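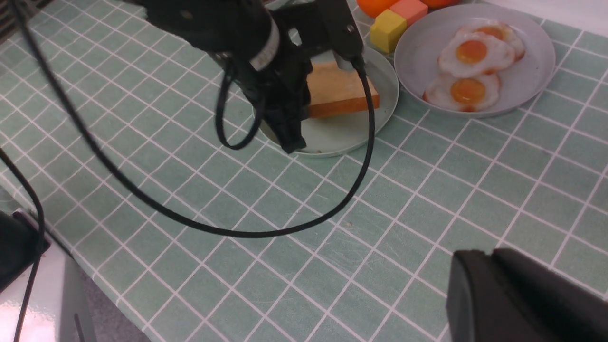
Re: [breakfast-list] Eggs and toast, which plates?

From: Ilir Krasniqi
Date: Apr 7, 2022

Seija, all,

Quick one, I'm between two things. Toast on the mint green plate, eggs on the bigger gray one, right next to each other on the tile. I like it. The gray has that wide flat rim so the eggs get some room, and the orange yolks look great on it. Mint is nearly the same color as the tiles, maybe too close? Doesn't bother me but Orvokki will have opinions.

On your questions, see below.

Seija Toivonen wrote:
> Before I order anything for the Prando kitchen, can we please
> settle the breakfast plates. Last time we had 33 side plates and
> only 6 big ones, and everybody ended up with toast under their
> eggs going soggy. So:
> - one plate or two per person?
> - do we want a rim?
> - is one slice enough? Ngọc says no.
> I also need to know if the pale green tile table stays or if
> we're back to the long one from Ernitz.

Two plates. Toast stays crisp, people who don't want egg on their bread are happy, washing up is a pain but we'll live.

Rim yes. Both have one, the mint is a bit more of a shallow dish so crumbs stay put.

One slice if it's cut thick. Otherwise two. Ngọc is right about the thin stuff from the corner shop, it's gone in two bites.

Eggs: please keep frying them till the edges go brown, teh pale ones came back half eaten in March. Yolk soft.

Tile table stays as far as I'm concerned. Wipes down fast. Grout needs a scrub once in a while, old toothbrush does it, baking soda and a little water.

Don't order the Lindqvist set yet. Aino has 9 gray plates in a box at Tetgate and thinks there may be more, shes checking tonight. If they match we only need the small ones.

Forgot butter dishes. Next mail.

Ilir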